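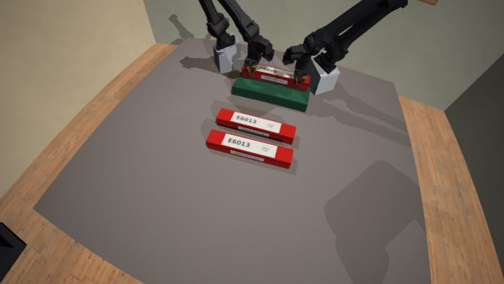

The Milcombe Rules are a voluntary set of reporting rules for simulated two-arm handling tests, in which a pair of robot arms picks up and places boxes inside a physics program. They were drafted by Nokuthula Nkosi and Pascal Wunderlich and first released in October under the name Milcombe Practice Notes. The rules have no legal force. They are often cited in papers, and there is less evidence that they are followed.

Background

Before the rules, teams testing two-arm lifts in simulation mostly chose for themselves what counted as a success. Some counted a lift once both grippers had closed on the box. Others required the box to be set down on its target and to stay there. Results from the two groups were printed side by side in survey tables as if they measured the same thing. A review by Uzma Awan looked at 208 published results and found that 46 of them gave no definition of success at all.

Content

The rules ask for four things. The author must state when a trial begins and ends, what the arms must have let go of by the end, how starting positions were picked, and how many trials were thrown out. Friction settings and the mass of each box must be listed. Scene files should be shared where licenses allow.

A typical test under the rules uses long boxes with printed labels, a low block as the target, and two grippers that take the box by its ends. Labels are supposed to stay the same between training and testing unless the change is announced. A policy that has learned to find one printed code may fail on a blank box, and a score gives no hint of this. 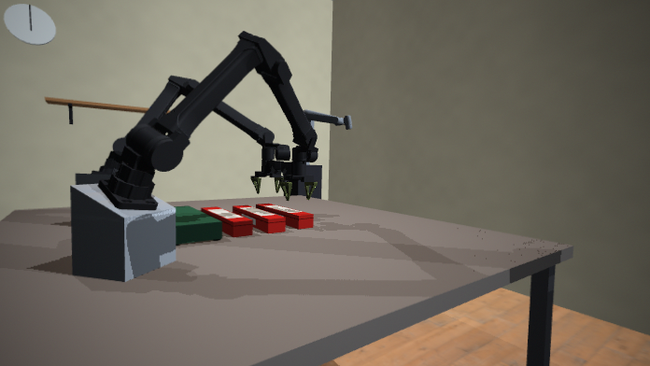
Si-woo Yoon has argued that the rules fix the easy half of the problem. In a long response to the second draft, Yoon wrote that "a list of friction values is not worth much if the contact model underneath them is wrong," and asked for at least one real trial for every set of simulated ones. The drafters turned this down on grounds of cost. The final text only says that real trials are "encouraged," a word that commits no one to anything.

Compliance

Claims about uptake should be read with care. The Gillell register, where authors may list their own work as meeting the rules, held 876 entries on April 5, 2026. Entries are not checked. Kirsty Ellery tried to rerun a sample of 151 and reported that roughly a third came without a usable scene file. Supporters answered that the sharing clause is optional, a fair reading of the text and a poor defense of it.

The clause on discarded trials is the weakest in practice. Most reports give the number as zero. Few say whether a run in which the simulator became unstable was kept as a failure or quietly restarted.
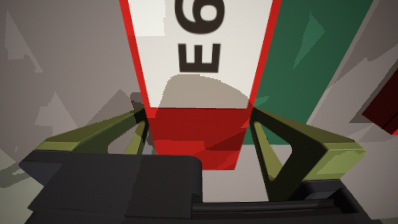 Can a score reported under the rules be used to approve a real two-arm cell?
The rules say it can't. They cover how a simulated result is written up, and a real cell still needs its own risk assessment and its own tests on the actual hardware.

Related documents

The Geno checklist covers single-arm tests and is shorter. It shares the Milcombe wording on starting positions but sets a stricter limit on what may be left out. The Mathebula notes deal with label changes and lighting in rendered scenes; they remain in draft, and several of their sections are blank.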